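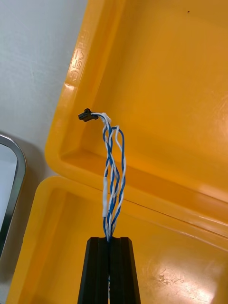 Chapter 3
Wires, Twists, and Connectors

Pick up almost anything that runs on electricity and open its cover. Before you find a chip or a motor, you will probably find wire. It gets very little attention, and that's a shame, because wire is where a lot of the fun begins! A good builder can look at a short bundle and start asking useful questions right away. Which strands belong together? Where does the bundle bend? What does the plug at the end fit into?

Look at the blue and white wires in the opening photo. They are wound around each other in loose twists, opening up a little in the middle, and near the top a short white sleeve gathers them before they turn sharply toward a small black connector. Almost every idea in this chapter shows up somewhere in that one small bundle.

We start with the twist. Two wires that carry a signal out and back can pick up electrical noise from whatever is nearby. Wind them together and each wire takes turns being closer to the source, so much of the noise cancels out. You will test this yourself in Lab 3 with a 40-centimeter pair, first laid out straight and then twisted, and the difference on the meter is a real pleasure to see.

Next comes insulation — what it does, how it fails, and how to strip it without nicking the metal inside. Color gets its own section. Colors help you trace a wire from one end to the other, but they don't mean the same thing in every device, so you'll learn to check with a meter before you trust them.

The last part of the chapter is about ends. Connectors let us take things apart and put them back together, and a well-made one may be plugged and unplugged 500 times in its life. İlker Karakaya, who repairs hearing test equipment at the Roltmont workshop in Druvesdale, walks us through his bench routine on the chapter's final pages.

Before you begin

You should be able to draw a simple circuit and measure resistance (Chapter 2). Set aside 15 minutes for the warm-up.

Key words

conductor, insulation, twisted pair, sleeve, strain relief, housing, crimp

3.1 Why We Twist Wires

Cut two pieces of hookup wire to the same length, one blue and one white. Hold them side by side at one end and begin turning them together slowly, keeping the tension even on both.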